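About Us

If you've found your way to this page, you are probably either thinking about working with us or your mother told you to look us up, and either way we're very glad you came. Tannous is a small family company in Karnbridge that repairs, refinishes and resells household goods that still have plenty of life in them. We've been at it long enough that people now bring us things their parents bought from us, and we can't think of a nicer compliment.

The shop was started by Evelien Mulder in the back half of an old feed store, with one long bench, a borrowed truck and a telephone that only worked if you held the cord just so. She had spent years in the returns department at Taltex, watching perfectly good suitcases, lamps and kitchen stools go into the dumpster over a missing screw, and it bothered her more than she could say at the dinner table (though she did say it, quite often). In her first September she took in 386 items and sold nearly all of them before the holidays. Last year we took in 1026, and yes, we did have to rent the lot next door!

There are seven of us now. Evelien still opens up every morning and still insists on writing the tags by hand, in green ink, with the price on one side and a note about the repair on the other. If a hinge has been replaced, the tag will tell you. If a zipper sticks a little on cold days, the tag will tell you that, too. We would much sooner lose a sale than have you drive home with a surprise.

We work in 3 rooms. Furniture goes in the front, where the light is good and there's space to walk all the way around a dresser. Small appliances are in the middle room, along with the coffee pot. The back room is for everything else, and it tends to fill up faster than the other two.

Glossy black plastic, and a long yellow shelf
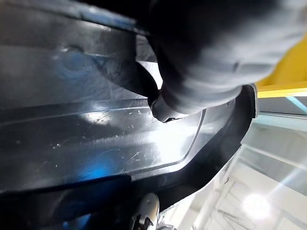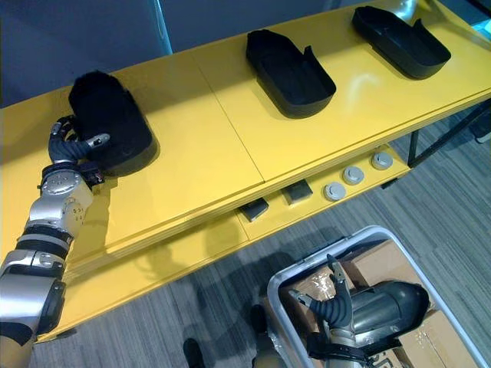

People often ask whether we buy as well as sell, and we do, on weekday mornings until eleven. Bring in what you have, or call first if it's heavy and we'll see about coming out to you. We can't take mattresses, cribs or car seats, but the folks at Hornotard on the other side of the river will usually help with those, and they're awfully kind about it.

We also hold a mending evening once a month from October through May. You bring the broken thing, we bring the tools and the cookies, and with any luck you go home knowing how to fix the next one yourself — the kettle is on from six-thirty, and the side door sticks, so give it a good push.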